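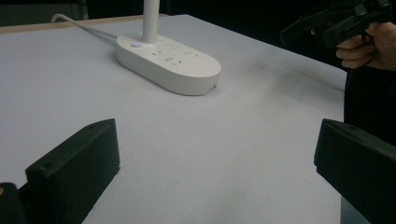
How do you keep up with foreign news at home without it taking over the house?

Pick one time of day for it, keep everything to do with it in one spot, and write down what you've read in a line or two so you don't have to go back and look it all up again.

I've been doing it this way for a good few years now and I still get asked about it, mostly by people who come round, see the map inside the larder door and wonder what on earth I'm up to. I'm no expert in world affairs. I used to have the radio going from breakfast onwards and three half-read papers on the worktop, and at the end of it I couldn't have told you which foreign minister had gone to see which, or why. These are the bits that have stuck, in no great order.

The kitchen table hour

Mine is six in the evening, after the tea things are cleared and before anyone wants the telly. It used to be first thing, but a coup over the porridge is a grim way to start and I'd carry it round with me until lunch. Try a few different times before you settle. Morning people tell me they like to get it done, and fair enough!

Set the kitchen timer if you're the sort who drifts. I am. You go in to read about a ceasefire, and half an hour later you're deep in the history of somebody's border, with the potatoes boiled dry. I've lost two good pans to a trade dispute.

Wipe the table properly first, and let it dry. Newsprint picks up any dampness going, and a ring of jam will glue a whole page of election results to the oilcloth.

Cutting and keeping

If you take a paper, cut things out the same day. I promise you won't do it later. Use long scissors and cut a bit outside the column, then trim when you know you want to keep it. Write the name of the paper and the date in pencil along the top margin straight away - ink goes through on thin paper, and biro leaves a dent you can see from the other side.

I keep mine in Bilton box files, one to a part of the world, and I've got more than 200 cuttings in the fattest one. Don't file by country. I did that to begin with and spent my life wondering whether a story about two neighbours falling out over a river belonged to the one upstream or the one down. By region it all goes in together and you find things next to each other that turn out useful.

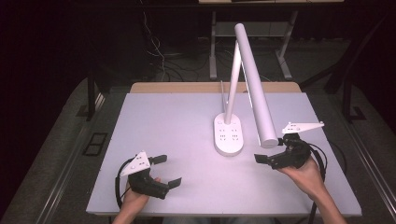
The other thing with box files is to leave the spring clip off for the first week or so. Fresh cuttings want to lie flat under something heavy (I use the big casserole lid) and if you clip them while they're still curling they stay curled for good. Once they've settled, clip away.

For sticking into a scrapbook, go easy on the paste. I like Bestia, the one in the little tub, put on with an old pastry brush and only at the corners. Glue sticks are all right for children's projects, but mine dried out and dropped half a peace conference down the back of the dresser. And whatever you use, put greaseproof paper between the pages overnight. Baking parchment works too, at a price.

Who's who on the fridge

A friend of mine, Anel Baloyi, put me on to this and I've never looked back. When a set of talks starts somewhere, write the main people on a plain postcard and stick it on the fridge: name, country, job, and what they say they want. Leave a good gap underneath. Each time something shifts, add a few words in the gap. When the talks end, or fizzle out (they do a lot of fizzling), the card goes in the box file and the fridge is yours again.

Five names is plenty on one card. More than that and you're writing out a seating plan.

Put the job down as well as the name. I can't say this enough. Half the muddle with foreign news comes from people in different countries having the same title and quite different powers. A president in one place signs things and cuts ribbons, and in the next one along he runs the lot. A prime minister might be in charge or might be the person who gets sacked when it goes wrong. If you jot down "head of state, mostly ceremonial" once, you've got it for the whole year.
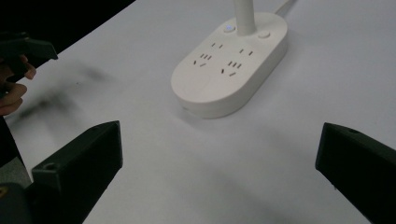
Rounded white base with a small blue light on the left-hand button.

The map in the larder

Get a political map and not one of those lovely brown and green ones. Mountains are very nice, but for the news you want borders and capitals in big letters. Mine is on the inside of the larder door, held up with drawing pins and a bit of wooden beading along the bottom to stop it flapping.

Things I'd do differently if I was putting it up again:

Hang it lower. Everything I need to look at seems to be near the bottom, and I'm down on my knees by the onions.

Wipe the door with a barely damp cloth and leave it overnight before pinning anything to it.

Use sticky dots from the stationer's, not flags. Flags get knocked off by the mop.

Borders do get argued over, and a map has to come down on one side or put in a dotted line. If you notice a dotted line, look it up. Some of the longest-running rows in the world are sitting there in dots, and you'll read the next story about them with a lot more sense of what people are cross about.

Reading the thing itself

A news story puts the newest bit at the top and the background at the bottom, so if you don't know the subject, start at the bottom. I felt daft doing it at first. It works a treat though - the last few paragraphs tell you how everyone got here and then the top makes sense.

Watch the little words. "Talks about talks" means they haven't sat down yet. "Frank" usually means there was shouting. When a spokesman says something is "under review", I put a question mark on the fridge card and carry on with the ironing. And if the story says "officials say" without saying which officials, I put that down too, just the letter O with a ring round it, so I know later how much weight to put on it.

Try to read two accounts of anything big. Not ten! Two from different countries if you can manage it, and see what one has left out. I take a newsletter called the Matlala Letter alongside my ordinary paper. It comes in at 900 words or so, long enough to learn something and short enough to finish while the rice is on.

Print it if your eyes are like mine. Two pages to a sheet is too small, so don't be tempted. Use the backs for shopping lists.

Clocks

If you follow something happening a long way off, such as an election night, work out the time difference beforehand and write the results time on the calendar in your own time. Then check whether they've changed their clocks. Plenty of places never do, and the gap between us and them moves by an hour when ours go forward or back. I once sat up for a result with a flask and a plate of sandwiches and it had been announced before I'd buttered the bread.

An old wall clock set to the other place is handy if you've family there. Put a label under it. A guest of ours missed the last bus to Hendcombe going by the wrong one.
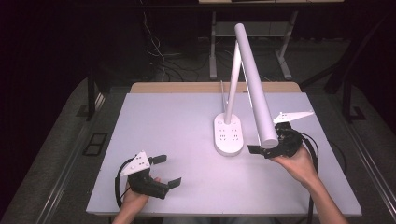 White desk lamp with its long head angled down to the right.

When there's someone you know out there

It's a different matter when the news is from somewhere you've a son or a cousin living. Then all my rules about one hour a day go out of the window, and quite right too. What helped us was agreeing beforehand who rings whom. Đức Tô, who shares our allotment, has family spread over three time zones, and his lot use a plain list: one person gets the call, that person tells the next, and so on down. It stops everybody ringing the same poor soul in the middle of the night.

Keep a sheet in the kitchen drawer with the full address, the number of the embassy and a copy of the passport page. Ours is in a freezer bag with the spare keys. Look it over each September, or whenever you remember, and get rid of old numbers. The government travel advice for the country is worth reading all the way through, including the dull bits on visas and local law, and it gets updated, so don't go by the copy you printed last year.

Children at the table

They'll ask, usually with a mouthful. I answer what was asked and stop there. "Why are those two countries cross?" can be done in one sentence and then they're on to pudding. If they want more they go and find it on the larder door. Ours liked doing the sticky dots, and we had a spell of every island in the Pacific being yellow.

Clearing out

Twice a year I go through the files with a bin bag. Anything that only says a meeting is going to happen can go once the meeting's been and gone. Speeches I keep, and anything with a treaty in it, and the odd cartoon. Old newsprint is very good for windows with a splash of vinegar, and it wraps green tomatoes nicely too, one sheet each, in a drawer, not touching.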